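How I Get Lint Off Dark Bedding (Without Buying Ten Rollers)

I love dark blankets. I do not love what they look like after a week in my house, so here's the routine I've settled into, usually on a Friday when I'm already stripping the bed.

First, don't wash anything yet! Take it outside and give it a good hard shake. Then lay it flat and brush in one direction with a barely damp rubber glove. On ribbed or twill-type fabric, go along the ribs, or the fuzz just digs in deeper.

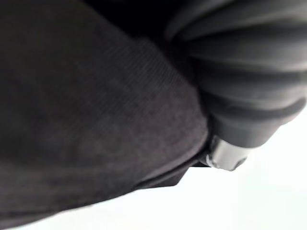
Melaniia Polishchuk

Next comes the wash. Turn it inside out if you can, use cold water, and keep it far away from towels (I learned that one in December with a fluffy new set, never again). Half the usual detergent is plenty. I toss in a splash of white vinegar too, but my sister in Dimbridge skips it and hers come out fine.

Dry on low for ten minutes, clean the lint screen, then dry some more. Yes, you have to stop and clean it.
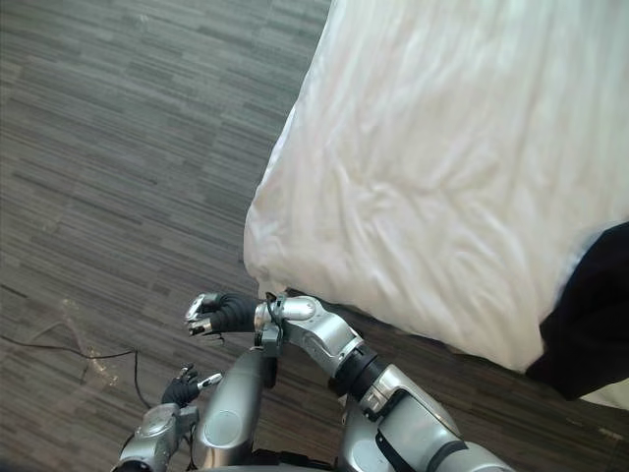
Dark fabric over a white sheet, the combo that shows everything.

Last thing: wash white sheets on their own, and let them dry all the way before the dark stuff goes back on top. If you still see specks, go over them once more with the glove.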